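Workshop Organization, Handout 4: The Tool Board
Course instructor: Manju Pal
Flestbridge evening course in home repair

Last time we spoke about benches and light. In this unit we look at the wall behind the bench, and how to decide what should hang there. Please read the handout before the practical hour, and bring a pencil.

1. Why we use a perforated board

A drawer hides tools under other tools. On a perforated board each tool has its own place, and a missing tool leaves a space which the eye finds quickly. The holes also let you move a hook when your habits change. In the Varholm workshop, where I learned, we changed the board every December and did not touch it in the other months.

Small hand tools are enough for a first board: scissors, pliers, two screwdrivers, some tape. Please do not begin with hammers or saws. They need stronger hooks, and we will treat them in handout 12.
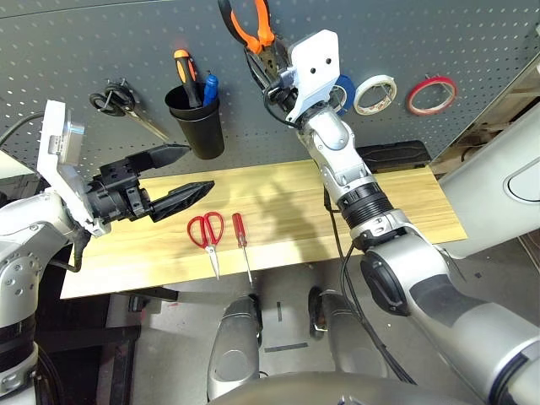

The first question is always how the tool is held. There are three common ways. A tool with loops or open handles can hang from a hook. A long, thin tool with a closed handle stands better in a cup. A thing with a hole through the middle, such as a roll of tape, slides on a peg or a hook. If you are not sure, hold the tool lightly between two fingers and notice which end wants to go down.

2. Bench and board together

The bench is for tools in use, and the board is for tools at rest. When you take out several tools for one job, lay them side by side with a hand's width between them. Handles should all point the same way. Students often put them in a pile, and then the scissors catch on the pliers.

Keep an empty hook or two. Bhatt, in the old course book, calls this "the guest place". I find it a useful habit, because a full board makes people leave things on the bench.

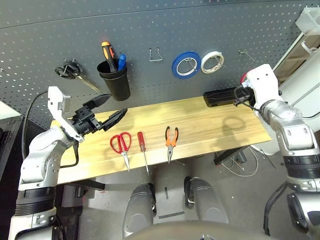 Fig. 2. Scissors, screwdriver and needle-nose pliers laid out on the bench, with empty hooks on the board.

3. Returning the tools

Work in this order at the end of each session:

a) Wipe the tool with a dry cloth.
b) Close scissors and pliers before you lift them to the board.
c) Put back the tool nearest to the board first, so your sleeve does not pull the others.
d) Tape goes last. Press the loose end down.
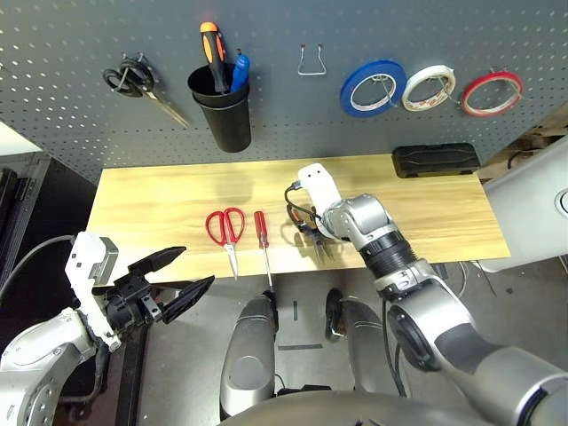 4. Exercise for the practical hour

You have 45 minutes. Draw your own board at home on squared paper and mark the place of each tool. Exchange the drawing with your neighbor, who must say where the pliers go without asking you. Correct the drawing and hand it in at room 901.

Reading: Trarnitz notes, the chapter on hooks and cups.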